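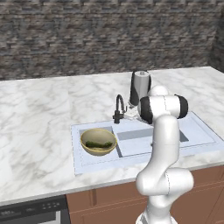
Can a robot clean up a kitchen after dinner yet?

Parts of it, slowly, if the kitchen is one it has practiced in and somebody is close by to step in. A whole evening's cleanup in a house it has never seen is still out of reach for anything I could go and buy.

I get asked this a lot, mostly by my sister-in-law, Lesia Kovalchuk, who has three kids and a dishwasher that only half works. She asked again in September when we were over for dinner, and I gave her a poor answer because I was eating. So I went home and read for a couple of weeks, and this post is the better answer.

I should say where I'm coming from. I spent a long time at Stovgate, where we packed plumbing fittings. We had 2 arms on the packing line. They picked up the same elbow joints from the same tray and put them in the same box, all shift long, and they were very good at it. When the supplier changed the tray by a small amount, both of them stopped and we packed by hand until the afternoon. That was years ago and the software has improved a lot since then, but I still think about that tray when I read that home robots are nearly here.

A house is one tray change after another. The bowl is in the sink today and on the counter tomorrow. Somebody left the cabinet door open. The zucchini is bigger than last week's zucchini. People handle all this without thinking about it, and it is most of what makes the work hard for a machine.

What has changed is how the robots get their practice. A lot of it now happens in simulated kitchens on a computer. The robot model tries to move a vegetable, or shut a door, and if it drops something there is no mess. The objects can be moved around and the attempt run again overnight. In one write-up I read, by a small group called Gristex, they ran 3,952 attempts at simple kitchen pick-and-place jobs and counted 2,568 as done properly. I worked that out as 65 percent. For research that seems respectable to me. For my own dishes I'd want a lot better, and a simulated bowl doesn't chip.

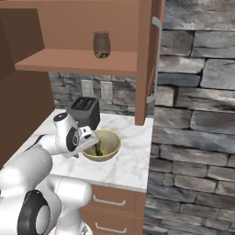 Simulated kitchen: the arm with something green, over the yellow bowl.

Moving one vegetable sounds like nothing. Try writing down the steps, though. Find it, decide where to grab it, close on it hard enough to lift and not so hard that it's crushed, get around the toaster or the faucet or whatever else is nearby, stop over the right spot, and let go. My friend Ostap Maksymiv still services shop machines, and he says the letting go was always what gave him trouble. Parts would stick to a finger or tip over as they dropped. He wasn't surprised to hear that people working on kitchens complain about the same thing.

So, chore by chore, my own opinion as of now:

Vacuuming a flat floor: fine. We've had a machine doing it for 5 years and I only have to rescue it from under the couch.

Loading a dishwasher: I've seen it done in videos, slowly. I don't know how many tries were left out.

Putting groceries away: close for a few known items, a long way off for a full bag.

Folding laundry: better than I expected for towels. Fitted sheets, no, but I can't do those either.

Wiping a counter: works if the counter is clear. Ours isn't.

Shop-floor work is further along, and I expect it to stay that way for a while. You can bolt down the tray, put up a fence and pay a technician. Lesia can't do any of that with three kids running through.

She asked me whether she should fix the dishwasher or wait. I told her to fix the dishwasher. She's having the man from Stelunau come look at the pump, and I'll be over there to move the refrigerator out of his way.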